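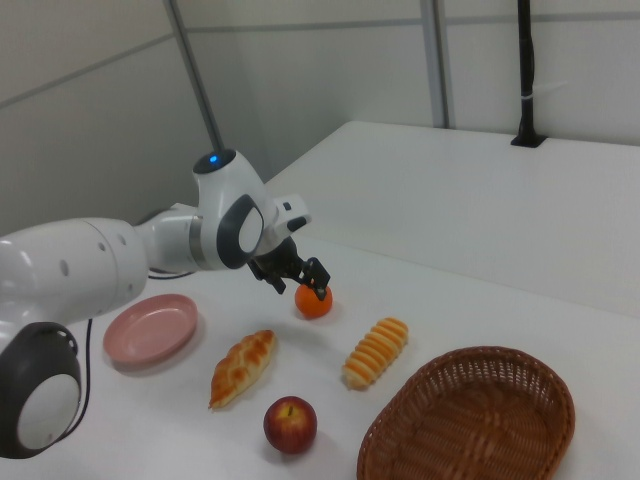
Home | Kitchen | Paper & Photos | Workshop | Contact

Storing signed photos and fan magazines at home

Posted by Lamai Nuchit, March 15, 2019

Signed publicity photos fade from the ink first. Felt-tip signatures are the most sensitive to light, and ballpoint is not much better. Hang a copy and keep the original in a dark, dry cupboard on an inside wall.

Use polyester or polypropylene sleeves. PVC sleeves give off a plasticizer that can stick to glossy prints and lift the signature when the print is removed. If a sleeve smells like a shower curtain, replace it.

Magazines from before the 1990s usually need a backing board. Buy acid-free board, cut it 5 mm larger than the cover on each side, and store the issues upright in a box that is full but not tight. A half-empty box lets the spines curl - fill the gap with folded board.

Rusty staples: open the legs from the center spread with a blunt knife, pull the staple from the outside, and leave it out. Do not restaple. Cotton thread through the existing holes will hold the pages.

Newspaper clippings of premieres, weddings and divorces go in a separate folder. Newsprint is acidic and will stain whatever it touches. Photocopy the ones you read often.

Tape residue on a signed item is a job for a paper conservator. Solvents move ink.

Label each sleeve in pencil, on the insert, before the photo goes in.

Shares: 71 | Comments: 5

Contact Homereck | © 2019 Homereck | Back to top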